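Magnets and paper on the Flaltgate whiteboard
Nov 9, 2021

The whiteboard has a thin black edge, and since March it has been the only place I keep working drawings.
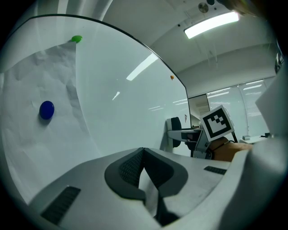

Large sheets are the weak point. A round magnet holds well against direct pull but slides under a sideways load, and creased paper makes the contact worse. One at the top corner and another lower down is my current arrangement. The Moulin magnets I tried first slipped with 5 sheets stacked. A single sheet stays put.

Next job is flattening the paper under books overnight, then remounting it.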